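Stundwood Fund for Practical Automation
Progress report from the Lidby workshop
Project: Teaching two-armed handling of soft goods by demonstration
Prepared by Janelle Sison, project lead
13 April 2025

Summary

We are pleased with where the project stands. The two-armed station at Lidby is running, our operators are recording demonstrations on it most evenings, and the first policies trained on those recordings can pick up a soft toy, pass it between the arms and put it in a box often enough that we now spend our time arguing over the failures. The handover between the arms was the part we were most worried about in our application, and it has moved further than we dared put in the plan.

Two things are behind schedule: the bagging task and the written guide for new operators. Both are covered further down, with what we intend to do about them.

What we set out to do

Catacutan runs a returns and repacking business for small toy and gift sellers. Its packers handle a stream of plush toys, slippers, hats and cushions that come back in odd states and have to be looked at, turned the right way round and boxed again. Rigid goods are fairly well served by existing machines. Soft ones sag, fold over and snag on things, and writing rules for them by hand is miserable work. Our proposal was to skip the rules and show the robot the job, with a person driving both arms remotely, and to find out how many good demonstrations a policy needs before it is worth having.

The grant pays for the station, two part-time operators and the training runs. Catacutan supplies the goods and lets its packers visit us, and we have learned a great deal from having them in the room.

Demonstrations recorded so far

The target for this stage was 2,000 accepted demonstrations, and we reached it in April. By accepted we mean that the task was finished, both wrist views and the head view were recorded without gaps, and a second person watched the recording through and agreed to keep it. Ramil Baluyot wrote the review tool, which shows the three views side by side with the gripper forces running underneath. It has made reviewing a much less dreary job than it was in the winter, when we were opening every file separately.

The set covers 48 different items, all of them plush or fabric. We kept the same small carton for most of the work so that we could compare like with like, and we have only lately begun to vary its position and the way it faces.

Every demonstration starts with the item somewhere on the table in front of the arms. The operator picks it up with whichever arm is nearer, brings in the other arm to turn or straighten it, and then places it. We ask operators to work at a pace they would be happy to keep up for an hour. Early on we let people go as fast as they liked and the recordings were full of little lunges and corrections, all of which the policy faithfully learned. Slowing down helped more than any change we made to the training code (Ramil has taken this very well).

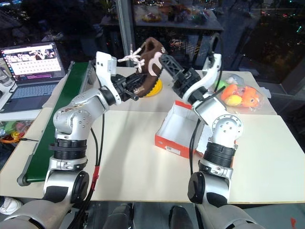

Holding an item with both grippers at once remains the most interesting part of the whole job. When one person drives both arms, the two hands tend to pull against each other a little, and on a hard object you would feel that straight away. On plush you don't. The toy just stretches, the operator sees nothing wrong, and the policy later copies the pull and sometimes overdoes it. Honeylyn Javier, our senior operator, found a lovely way round this. She lets one arm go almost slack for a moment before she turns the item, so the stuffing settles back, and only then closes both grips again. We have asked everyone to do the same, and the re-recorded handovers are the cleanest we have.

Antlers, ears and tails are a story of their own. Any thin piece that sticks out is tempting to grip because it is easy to reach, and it is nearly always the wrong place. The packers from Catacutan were firm on this point: they hold the body and leave the trimmings alone, as a bent ear means an item can't be sold as new. We threw out a batch of recordings after that conversation. It hurt, but they were right, and the operators now treat a grip on a trimming as a failed attempt even when the item ends up in the box.

How the trained policies are doing

We train a fresh policy whenever enough new recordings have been accepted, and test it on items it has met and on items held back. Our present one is policy 6. On familiar items it completes the pick, the handover and the placing with very little help from us. On items it has never met it picks well and places well, and most of the trouble comes in the middle, when it has to decide how far to turn something whose front and back look alike.

The jump between policy 5 and its successor was the largest so far and gave us a very happy afternoon. The recordings added in between were nearly all corrections: the policy ran on its own, an operator watched with hands on the controls, and took over at the moment things began to go astray. Rosalinda Dalisay, who looks after training and testing, had been asking to try this for months. Those takeovers are short, but they show the arms exactly how to get out of the positions they tend to get themselves into, and that was missing when every demonstration went smoothly from start to finish. We now plan to give half of our recording time to them.

We should be plain about the limits. All testing has been on our own table with our own lighting. We have moved the carton but have not yet changed it for a larger one, and nothing has been tried with goods arriving on a moving belt. A packer at Catacutan is still a good deal faster and far better at spotting a split seam.

What has gone less well

Bagging. The plan had us placing finished items in clear plastic bags by now. Opening a thin bag with two grippers is hard even for a skilled person at the controls, and the film is difficult to make out in the camera views. Honeylyn can manage it on a good run, but the others can't do so reliably, and we don't want to train on recordings in which luck plays such a large part. We propose to put bagging back to the next stage and begin with bags held open on a simple wire stand.

Gripper fingers. The first set had smooth tips and let go of short-pile fabric. The present open-patterned fingers bend around the item and hold it nicely, though loose threads catch in them. Operators check them between items, and we have ordered a version with smaller openings from Kornis to compare.

Operator guide. The draft exists, but it was written before we changed our minds about speed, slack and trimmings, so large parts of it now tell people to do the wrong thing. Toshio Morikawa joined us as the second operator this spring and is rewriting it from the notes he kept while learning. His version is already clearer than mine was. It opens with a page on sitting comfortably, followed by one on what to do when you feel yourself getting impatient, and I think both will save us more recordings than the technical chapters.

Spending

Spending on the station is finished and came in slightly under the sum agreed. Operator hours are a little over, owing to the re-recording described above. We would like to move the money left from equipment across to operator hours and ask for your agreement to do so. Computing costs are in line with the plan.

Next stage

We will start recording with the belt running, slowly at first, with items coming to the arms one at a time. We will bring in cartons of different sizes and let the operators work with the table less tidy than we have kept it until now. The held-back test items will be changed for a new set chosen by Catacutan without our seeing them beforehand, which should keep us honest and which the packers are looking forward to rather too much.

We also want to run a small trial in which a packer with no experience of the controls records demonstrations after a single session of practice. If their recordings turn out to be useful, the people who know the goods best could teach the arms directly, and that was the hope behind the application in the first place.

Visitors from the fund would be very welcome at Lidby. Evenings are best, when the arms are in use and there is usually a spare seat at the controls. Please write to Rosalinda to arrange a time, and she can send the full test results to anyone who would like them before coming.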